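Wood-effect ceiling in the back office, yes or no

femke_c
We've taken on a small unit behind the shop and the ceiling is bare slab. My business partner wants it clad in dark wood-grain planks. I say it'll be like working inside a cigar box. Talk me out of it, or into it. Budget is 687 all in, which I'm told is adorable.

htovar
Into it. Pale walls and plenty of glass and you'll get away with nearly anything overhead. Stagger the joints, though. If they all line up it looks like a crate.

Inese D
Out of it. I had one in my last place and every bulb above 200 lumens turned the room into a steakhouse.

htovar
That's the bulbs' fault, Inese.

Inese D
It was the ceiling's fault. I was there.

krumina_m
Which planks? The Gekano ones are fine but the red ones are VERY red. The sample is the size of a biscuit and tells you nothing. Also ask who is cutting the hole for the air con, because our fitter did it by eye.

femke_c
Red is what worries me. He's got the Letusau brochure and keeps leaving it open on my chair.

htovar
OK, ours, since I'm clearly the only one here defending the things. Running bond, pale trim where the wood stops, cassette unit over by the glass. The planks go from nearly black to proper red-orange, and I've had 11 months to get sick of them and haven't.
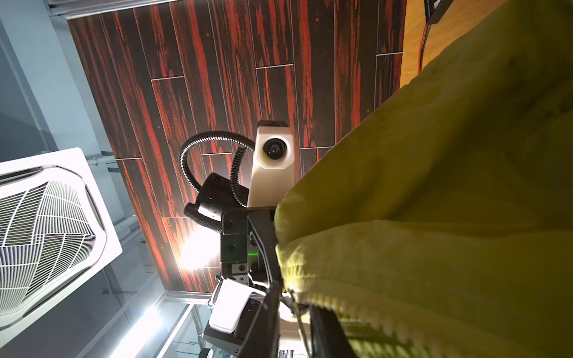
The thin pale seams were the bit I argued about. I wanted them dark so they'd vanish, the fitter wanted them light, and he was holding the ladder. I've come round to his way of thinking, but don't tell him.

Inese D
Still a steakhouse. Quite a nice one.

krumina_m
I'd have gone for dark seams. And a plain white grille next to all that wood would drive me up the wall.

htovar
You can get the unit in other colours if you enjoy paying for it. I don't.

femke_c
Hmm. I hate it less than I'd planned to. Would you do the whole ceiling again or leave some of it plain?

htovar
Leave a strip plain by the glass. And buy one more box than you need, they stopped doing my colour in December.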